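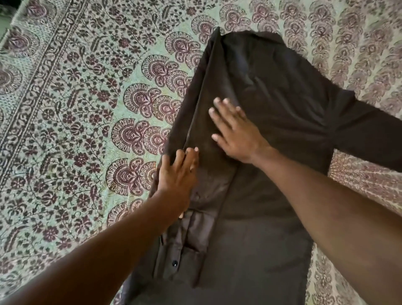
Poder folding arm with head camera - long-term review
Posted in: Home robots, Laundry
Bought from: Starnside, paid full price

I've had the Poder for 14 weeks and I like it more than almost any gadget I've owned, so please read the long grumble in the middle with that in mind. It had one proper fault, a slightly alarming one, and I want to set down what happened because the thread on the Starnside owners' board only has half of it.

For anyone new to it: you wear the little camera on your forehead, fold a thing the way you like it folded, and the arm copies you. You do each garment several times over. Button-up shirts are the hardest thing in the basket, so naturally that's what I started with. One side in with its sleeve laid back over the body, smooth it down, then the other side, then up from the bottom. I've folded shirts like that since I left home and had never once thought about which hand does what. Teaching it is oddly lovely. You slow down, you get fussy about creases, you find you have opinions about cuffs!

Tea towels and pillowcases were right on the first evening. T-shirts took a weekend. Shirts came good in the second week and I was showing everyone who came through the door.

Then came the fault. The arm had done the first side of a dark shirt perfectly well, reached across for the other sleeve, and took hold of the bedspread instead. It folded the bedspread over the shirt. Then it tried to smooth the lump flat, and kept pressing. The force limit is meant to stop it at a set push and hand control back to you. It didn't. I said "stop" (nothing), said it again louder (nothing), and hit the red button on the base, which did work, straight away. The arm went slack and I pulled everything out from under it. One button lost, a small tear by the cuff, and a mark on the bed frame that I'll be sanding out.

I got it to do the same thing again that afternoon with an old shirt and my hand on the red button the whole time. Plain sheet underneath, no trouble. Patterned cover underneath, it went wrong on the second sleeve more often than it went right. Lamp on or off made a difference too, with the worst results when the sun was coming in low from the side and washing out part of the cover.

So that's two separate things. It can lose track of where the cloth you want ends and the cloth you don't want begins - annoying, but I can live with that. The force limit not tripping is the serious one. The log showed error 465, and the manual lists 465 as "soft contact, continue". As far as I can make out, it had decided it was pushing on a pile of laundry and that a pile of laundry was fine to push on. If that had been a wrist, or a cat asleep under the covers, I'd be writing a very different review.

Starnside were good about it. I sent the log, they rang back the next morning, and they told me to switch off "bedding mode" until the update. Version 1445 arrived in April. Now 465 stops the arm dead and it beeps at you until you come and look. It stops too often, if anything, and a thick jumper will set it off, but I'd much sooner have that. They offered a replacement cuff pad as well, which I didn't need.

The second-sleeve muddle is better and still there. I've bought a plain cotton cloth from the Havlíček shop in Grerthorpe to lay over the bed, and haven't had a bad grab with that down.

A few other bits. The head strap gets warm after half an hour. The camera battery is fine for a full basket. Voice stop works if you're facing the base and is hopeless from the doorway, and the update hasn't touched that, so stay within reach of the red button. Storage is 200 recorded folds, and it doesn't warn you before it writes over the oldest. I lost my fitted sheet that way and could have wept, because that one took me all evening.

Would I buy it again? Yes, with the update already on it. Check the version before you let it near anything, it's under Settings then Arm. If yours says anything lower than 1445, leave the arm unplugged and do the update first.

Four stars. I'll change it to five when voice stop works from across the room.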